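Häufige Fragen zur neuen Website der Ferieninsel Akanda

Was habt ihr für Akanda gemacht?
Alles, was online zu sehen ist! Clarnik hat Konzept, Gestaltung und Technik übernommen, die Kollegen von Skulthorpe haben die Texte geschrieben. 418 Seiten sind es geworden, in drei Sprachen.

Läuft die Seite auch auf dem Handy?
Und wie! Wir haben sie zuerst für kleine Bildschirme entworfen, die große Karte der Insel kam danach.

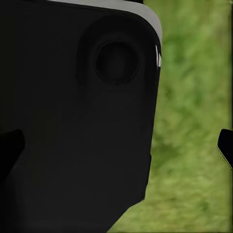 Schwarze Rückseite, heller Rand: Gerät in Nahaufnahme

Kann ich eine Villa direkt buchen?
Ja, alle 21 Häuser. Der Kalender zeigt freie Wochen sofort an, und wer lieber kaufen möchte, findet die Grundrisse gleich daneben (die sind richtig schön geworden).

Wie lange hat das Projekt gedauert?
Zehn Monate, bis November.
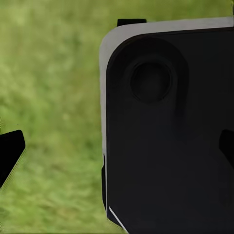 Den längsten Teil davon haben wir mit dem Bildarchiv verbracht: 1.377 Aufnahmen sichten, benennen, zuordnen. Wir würden es sofort wieder tun!

Was kommt als Nächstes?
Grustside, ein kleines Hotel am Meer. Wir freuen uns riesig darauf.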